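Working group on good practice for small robot cells
Minutes, June meeting, Ornska site, second floor

Present: five members, including one by phone from Ultstead. Apologies: one.

1. Minutes of the last meeting
Accepted. The Symonenko comments on scope were left out last time and will be attached.

2. Draft code, version 3
The chair went through the changes. Several members asked what the draft adds to what sites already do. The Rokberg member said half of it restates the supplier manual and the other half can't be checked by anyone standing next to a cell. No one had a good answer to that. Section 2 (definitions) stays as is for now, mostly because the group is tired of it.

3. Two arms sharing one floor
The draft asks for a gap of 300 mm between grippers "at all times." Ultstead pointed out that two arms working on the same pile of parts can't keep that gap and do the job. The reply was that the figure came from an older document on larger machines. It was asked why it was copied over. Not resolved. The figure goes in brackets until someone can show where it comes from.

4. Housekeeping rule
Proposed wording: "The work floor shall be clean and free of items not needed for the task." Doubts about "clean" (who decides, and when?) and about "needed." Symonenko wants a check every 10 runs. Ornska said a check that often will be ticked without looking. The group has seen plenty of such sheets and did not disagree. Wording to be tried at two sites before any vote.

5. Cables
Short discussion. The draft says cables "should be managed." Members felt this says nothing. Rokberg to write something that can be passed or failed.

6. Next meeting
Ultstead, 2 p.m. start. Version 4 to be sent out beforehand, shorter than version 3 if at all possible.

Attachment to items 3 and 4

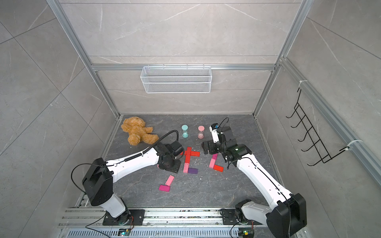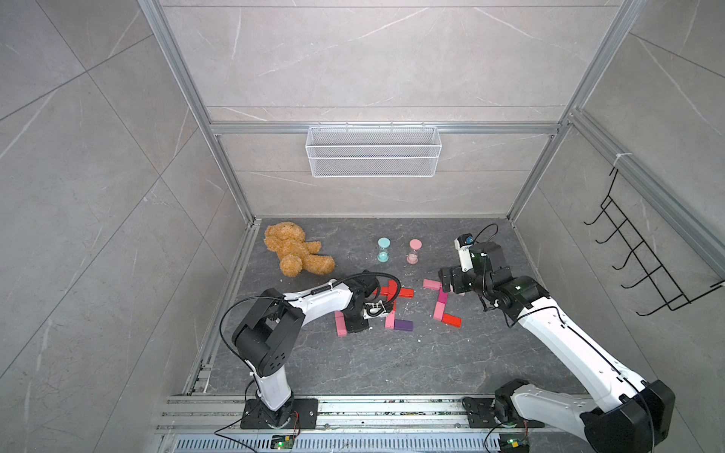 Both views: two arms over one floor with toy blocks, small white flecks around the blocks.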